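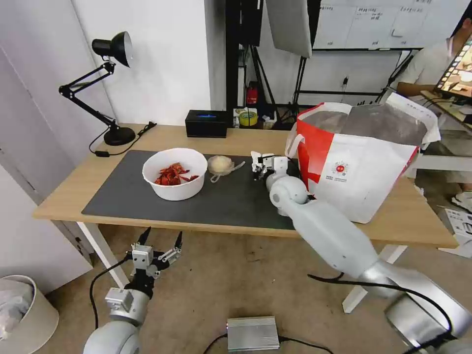
*Dried red chillies in a white bowl, on the grey desk mat*

# Bayram Chukka Boot – Waxed Suede, Two-Eyelet

**£54 per pair, UK sizes 6 to 12, half sizes up to 10**

I've been selling chukkas for a good few years now and I still get asked the same thing at least once a week – is it a desert boot or isn't it? So I'll start there. A desert boot is a chukka, but a chukka isn't always a desert boot. If it has a soft crepe sole and a fairly floppy upper, most people would call it a desert boot. The Bayram has a proper rubber sole with a bit of tread and a firmer heel, so I call it a chukka and leave it at that.

It comes up to the ankle bone, it laces with two pairs of eyelets, and you can get it on in the morning without sitting down (I can, anyway, once they've had a week or so of wear).

## The upper

Suede with a light wax finish, in three colours: tobacco, slate and a very dark green that looks black indoors. I was a bit unsure about the green when the first lot came in and now it's the pair I wear most, mainly with jeans and a big jumper.

The wax gives you a slightly mottled look and it'll mark when you bend it. People do write to me about this thinking they've got a faulty pair! They haven't. Rub the mark with your thumb and most of it goes, and the rest just becomes part of the boot. If you want suede that stays one flat even colour, have a look at the Kiseo loafer instead, it's an unwaxed suede and much smoother.

The tongue is stitched in on both sides to just above the first eyelet, so a puddle won't come straight in. I wouldn't stand in a stream in them.

## The sole

Made by Jedex, who also do the soles on our work boots. It's 18 mm at the heel and stitched as well as glued. There's more grip than you'd think from the look of it, though wet leaves are wet leaves.

Can they be resoled? Yes, any decent cobbler should manage it. I had mine done last April and they came back with a slightly chunkier heel, which I've grown to like.

## Fit and sizing

This is the bit to read before you order, please.

- They come up a touch big. If you're between sizes, go down.
- Standard width only. If you've got a wide foot they will feel tight across the little toe for the first few wears, and suede does give, but it won't turn into a wide fitting.
- High instep? Loosen the laces right off before you put your foot in. Two eyelets doesn't leave you much room to play with.
- Thick socks are fine in your normal size, thin socks I'd want an insole.

I'm a 9 in trainers and an 8½ in these.

## Looking after them

Brush them dry, always dry, with a stiffish suede brush. If they get soaked, stuff them with newspaper and leave them somewhere airy, well away from the radiator. The wax wears thin on the toes first, and when it does you can rub in a tiny bit of neutral wax with a cloth. Tiny! It goes dark straight away and takes a day or two to calm down.

Salt is the one that does real damage. White tide lines after an icy week can be dabbed off with half water, half white vinegar, then brushed once they've dried.

## Spec

| | |
|---|---|
| Style | Chukka, two-eyelet |
| Upper | Waxed suede |
| Lining | Leather at the heel, unlined at the toe |
| Sole | Jedex rubber, stitched and glued |
| Heel height | 18 mm |
| Laces | Round waxed cotton, 45 cm, spare pair in the box |
| Colours | Tobacco, slate, dark green |

## Stock and delivery

We had 300 pairs in this run and the middle sizes have gone quickest, as they always do. Slate is down to 7, 7½ and 11 only. More tobacco is on the way but I don't have a date I'd want to promise anybody.

Orders go out from the Bestorwood shop and you can collect from there too – pick "collect" at the checkout and wait for the email before you set off, as not everything is kept on the shop floor. Last posting day before Christmas is the Monday, so anything ordered by the end of Sunday, December 19, 2021 will be in that bag.

Exchanges are free if they've only been worn on carpet. Pop a note in the box with the size you'd like, and tell me if it was the length or the width that was wrong, it helps me pick the next pair for you.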